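Brellon 6-week band challenge, anyone finished it?

marrow_lane
16 Oct 2019
Signed up in September. The app says I've gained 94 "mobility points" and I still can't touch my toes. What is a mobility point?

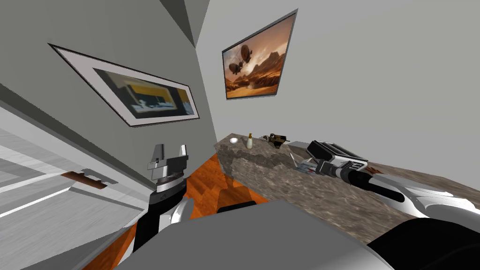
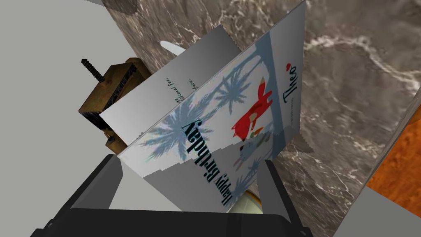
Pictures on the wall, and the birthday card with the fox

kettle_and_rope
It's a number that goes up so you keep paying. I asked their support how it's worked out and got a link to the pricing page.

Vurnthorpe_Vic
Disagree. I did all six weeks and my shoulder feels better than it has in years. Points are silly, sure, but the rows are good.

kettle_and_rope
Rows are good for free too. You could do them with an old bike tube.

marrow_lane
Vic, did you do anything else in those six weeks? Swim, walk more?

Vurnthorpe_Vic
Well, I quit the overhead presses. Still think it was the bands.

golshifteh esfahani
The ad says 3000 people finished. In the app group I count 2000 members total, and most of them are asking how to cancel. Where are the others?

Vurnthorpe_Vic
Not everyone joins the group. I didn't.

kettle_and_rope
Fair. I'd still like to see a dropout number before anyone calls it a success.

marrow_lane
Giving it one more week. Does the heavy band roll up on anyone else during squats?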